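Stasham Makers Board > Workshop Setup > Finish for a plywood-free bench top?

plankton_jo
OK folks, I need opinions. I finally got a new work surface in the garage and I can't decide what to put on it, if anything. It's solid beech, bought from Ibarra when they had the big clearance in May, and it set me back 130 dollars delivered. I mostly glue up small boxes and repair chairs for my sister's shop. My last bench had a thick glossy varnish on it and I hated it, everything slid around like it was on ice.

So far I've heard oil, wax, shellac, and "leave it alone, you coward" (thanks, Dad). What do you all do?

sawdust_and_tea
Oil. Two thin coats, wipe off the extra, done. I used the Wikine stuff on mine and glue pops right off with a scraper. Lay your rags out flat outside to dry though, don't ball them up in a trash can. Oily rags can catch fire all by themselves and I'm not kidding.

grumblebench
Gonna disagree with tea on the oil. I oiled mine and for a month every light-colored piece I set down picked up a yellow smudge. Bare wood! Sand it when it gets ugly. My dad's bench never saw a drop of anything and it outlived three trucks.

sawdust_and_tea
A month?? Then you didn't wipe it off, grumble. Mine was good to go in a few days.

grumblebench
I wiped it off.

mirrormoth
I'm with grumble on this one, and I'd go even plainer. We left the tops bare at the shared shop in Grernuvau and I love working on them -- a pale, matte surface is so much easier on the eyes, and you can find a dropped screw without crawling around with a flashlight. They do get scuffed, but only faintly, and I've stopped noticing. Ours are two boards end to end, which I thought would bug me and it hasn't.

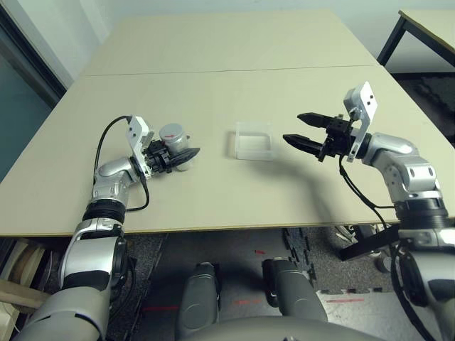 Re: Finish for a plywood-free bench top? (page 2)

plankton_jo
Ooh, I like that pale look a lot. Does the seam fill up with crud? That'd be my worry, I make an unholy amount of dust.

mirrormoth
A little. I run an old toothbrush down it when I sweep up. Some people fill theirs with wax but then you're picking wax out of your sleeves.

knotty_by_nature
Coming at this from the shellac side of the aisle! One thin coat, scuffed back with a gray pad so it isn't shiny. It dries while you eat lunch, it doesn't smudge, and when it's beat up you just brush on another coat. Only thing is alcohol eats it, so keep your drink off the bench (learned that at a birthday party, long story).

grumblebench
Shellac on a bench is like putting a doily on a tractor.

knotty_by_nature
I would absolutely put a doily on a tractor.

sawdust_and_tea
Whatever you pick, jo, do the underside too. If you only seal the top, the two faces take on moisture differently and a wide board can cup on you. Mine did, and I spent a whole weekend with a hand plane getting it flat again.

plankton_jo
Shoot, I already bolted it to the legs. OK, so I think I'm leaving it bare through the summer and I'll see how bad the glue spots get. If I cave I'll try knotty's shellac on an offcut first. Does anybody have a scraper they like for dried yellow glue? Mine leaves gouges.

mirrormoth
Round the corners off with a file before you use it. Fixed mine.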